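February, late, lab notes and also just me moaning

Up at 6 to beat the others to the bench. Swapped the Skalla fingers off and put the Trodix rod back on, the plain dark gray one. Abdul-Rahman says it's a step backwards. Maybe. But the Skalla kept closing on air and I'm sick of retuning it.

Controller first. Old Rirkley box wanted 32 ms between commands, new one takes less but drops the link if you so much as look at the cable. Lost an hour. Went back to the old box. Fine.

Ran the overnight set again with the Skalla numbers next to it. 200 tries each. Skalla got 109 clean. Not great! Tetteh's report from the fall had it way higher but they used foam cubes, all one size, so who knows. Ours are the bumpy toy shapes and the hearts and stars are a pain to pinch, the points stick out every which way. A rod only has to push. No pinching, no slip, less to go wrong. Slower though. And it can't lift anything, wich Abdul-Rahman brought up twice before lunch.

Log file is at 2365 lines and I still havent sorted the part where the timestamps jump. Tomorrow.

Lunch was crackers. Bad.

Afternoon, rod on the maple board. Green cylinder and yellow hexagon up at the back, the other six bunched over on the left, heart in front. Tip is right by the green cylinder. Whole right side of the board clear, so plenty of room to push into.

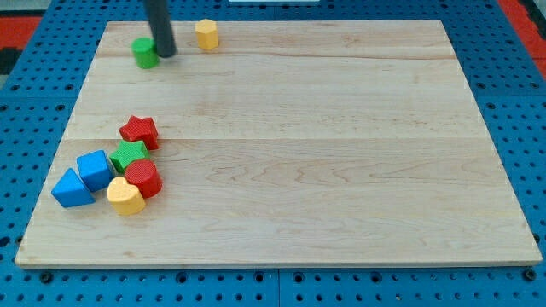 Evening

Talked cameras with Abdul-Rahman over the phone. He wants one lower, looking along the wood, says the rod hides whatever is behind it from up high. He's right, annoying. Need a longer bracket. Ask Rirkley if they sell just the arm piece or if I have to buy the kit again.

Also: new tip for the rod, softer. Print two. Bed now, eyes gone.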